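Flutwood Shared Workshop, Automation Bench
Support ticket 867
Product: Urnora simulator, room scene with sofa
Opened by: Jin-sol Moon
Assigned to: In-ho Myung
Priority: Normal
Status: Pending member confirmation

Summary
Grasp attempts on the pliers fail in simulation. The close command is accepted and logged, but the tool is not lifted from the seat.

Description from member
The bench is preparing a tool-return routine for the arm build and is rehearsing it in Urnora before any hardware is powered. The target is a pair of end-cutting pliers with long handles. The planner reports a valid grasp and the approach completes without a collision warning. At the close step, the log records a timeout and the arm returns to its waiting position. The same program picks up the plain test block without error.
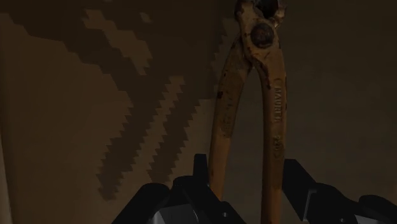

Close view at the gripper, with the handles between the fingers. The MAUER stamp is on the right handle.

Response, In-ho Myung, 9:40 a.m.
Please confirm which collision model is assigned to the pliers. The visual model and the collision model are separate files in Urnora, and replacing one does not replace the other. Please also state whether the sofa cushions are loaded as rigid or soft bodies, and attach the log for the failed attempt.

Response, Jin-sol Moon, 11:15 a.m.
The collision model is the default single hull. Both cushions are rigid. The log is attached. The timeout is at line 304.

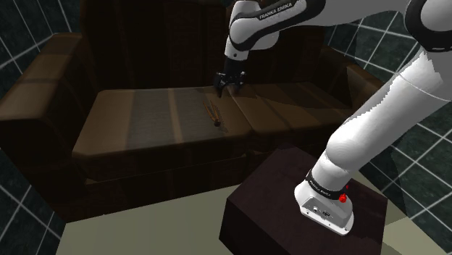 Response, In-ho Myung, 1:30 p.m.
The log has been reviewed. A single hull treats the space between the two handles as solid material. The fingers therefore meet an object that is wider than the tool shown on the screen, and the close command expires before the force threshold is reached. The sofa settings are not considered a factor at this time.

The following changes are requested:

1. Replace the single hull with the split model in the Maeng tool library. It has a separate body for each handle and for the head.
2. Set the grasp point on one handle, below the pivot.
3. Leave the approach height as it is until the first 2 changes have been tested.
4. Reload the scene in full. A partial reload keeps the old hull in memory.
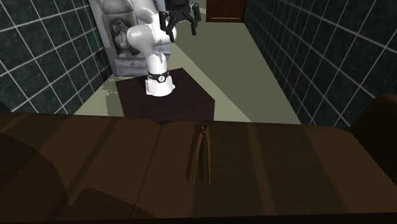 Tool on the right seat cushion, head toward the pedestal. Gripper open.

Note, Widad Jaber, bench coordinator
Members are reminded that a routine must complete 3 consecutive runs in simulation before it is transferred to the bench controller. This requirement also applies to routines that have already passed with the test block. Bench time reserved for this routine in November remains on the schedule.

Response, Jin-sol Moon, 4:05 p.m.
The split model is installed and the grasp point has been moved. The full reload will be carried out this evening, and the new log will be added to this ticket.

Open items
New log: Jin-sol Moon
Review of new log: In-ho Myung
Correction to the scene setup page, section on default hulls: Ritva Juntunen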